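Acta de la reunión de la compañía de teatro aficionado Isstead
4/12/19

Asistentes: Roxana Vlad, Driss Ouali, Karim Chraibi, Oldřich Doležal y yo, Siham Amrani, que tomo nota porque me senté la última y ya conocéis la norma.

Empezamos tarde, con el café a medio servir y Karim buscando todavía dónde dejar la bici. Roxana leyó el orden del día en voz alta y añadió un punto al final (el de los abrigos, ya llegaremos).

1. Acta anterior

Aprobada. Driss pidió que conste que él no votó en contra de la comedia, que solo dijo que le parecía larga. Consta. Y sigue pareciéndole larga, por cierto, lo repitió al salir.

2. La obra de verano

Bueno, pues ya tenemos obra para agosto. Se queda "La casa de Coetzee", la de los dos hermanos que heredan una posada y no se hablan. Yo iba con mis dudas, lo confieso, pero Roxana nos leyó la escena del inventario haciendo ella sola todas las voces y nos reímos tanto que cambié de opinión en el acto. ¡Qué escena! Oldřich quiere recortar el segundo acto, sobre todo el monólogo del notario, y Roxana le ha pedido que traiga sus tachones por escrito y a lápiz, por favor, que el ejemplar es prestado.

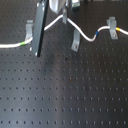 Haremos dos funciones, las dos al aire libre si el ayuntamiento nos deja el patio. Driss preguntó por la lluvia. Karim dijo que en agosto no llueve. Driss le recordó el año de la zarzuela, cuando salimos todos corriendo con las sillas en la cabeza, y Karim tuvo que callarse. Quedamos en pedir también el salón, por si acaso, y de eso me encargo yo.

Reparto: no se decide nada hasta las lecturas. Ya sé que hay quien se ve de hermano mayor (hola, Karim), pero lo hablamos cuando hayamos oído a todo el mundo, incluida la gente nueva del taller. Roxana insistió mucho en esto y yo estoy con ella.

3. Cuentas

La merienda-teatro dejó 473 euros limpios, ya descontados los refrescos y el alquiler de los manteles. ¡Más de lo que esperábamos! Oldřich propuso guardarlo todo para la iluminación y Driss quería apartar una parte para imprimir carteles como es debido, con la tinta que no se corre. Hubo un rato de tira y afloja. Al final se reserva el dinero para luces y los carteles se pagan con lo que entre de la próxima rifa.

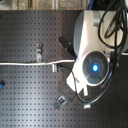
Placa oscura con orificios roscados y, a la derecha, un brazo robótico blanco.

Muken, la tienda de telas, nos vuelve a hacer precio si compramos antes de que cambien la temporada. Roxana pasará a ver qué les queda en marrón y en verde botella, que para una posada va que ni pintado. Le pedí que mirara también algo para el telón pequeño, porque el que tenemos lleva un remiendo encima de otro y desde la primera fila se nota muchísimo.

4. El boletín

Karim ha terminado el boletín y lo ha pasado a la página, por fin en letra grande. Se le agradece mucho, que sabemos que lo hizo de noche. Nos pareció bonito a todos, aunque Oldřich encontró una errata en su propio apellido y eso hay que arreglarlo ya.
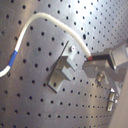 Tiempo de lectura: 2 minutos

Driss sugirió abrir una sección de recuerdos, con anécdotas de montajes antiguos. Me encanta la idea y me he ofrecido a escribir la primera, la de la puerta que se atascó en pleno mutis y nos dejó al galán dando vueltas por el escenario como un gato. Si alguien conserva programas de mano de aquella época, que me los deje, los devuelvo sin manchas de café (palabra).

5. Encuentro de grupos

El grupo Standari nos invita a su encuentro de teatro aficionado con una pieza corta. Roxana y Karim querrían ir con el diálogo de la estación, que lo tienen fresco y solo necesita un banco y una maleta. Oldřich avisó de que los ensayos se nos van a juntar y tiene razón, pero a mí me da pena decir que no. Se contesta que sí, a falta de confirmar el transporte. Driss preguntará a su cuñado por la furgoneta.
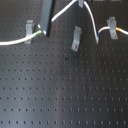

Por Siham Amrani

6. Los abrigos

El punto de Roxana. En el perchero del vestuario hay abrigos que llevan ahí desde la obra anterior y ya no sabemos cuáles son de atrezo y cuáles de alguien que pasó frío volviendo a casa. Quien eche en falta el suyo, que venga a buscarlo antes del próximo ensayo. Los que queden pasan al baúl de vestuario. El gris largo me lo pido yo para la posadera, aviso.

7. Ruegos y preguntas

Karim pidió que se respete la hora de empezar (¡Karim!). Oldřich ruega que no se guarden las espadas con las puntas hacia arriba. Driss pregunta quién tiene la llave del armario de maquillaje; la tenía yo, en el bolso, y ya está devuelta.

Pendiente para la próxima: respuesta del ayuntamiento sobre el patio, tachones de Oldřich, telas y furgoneta.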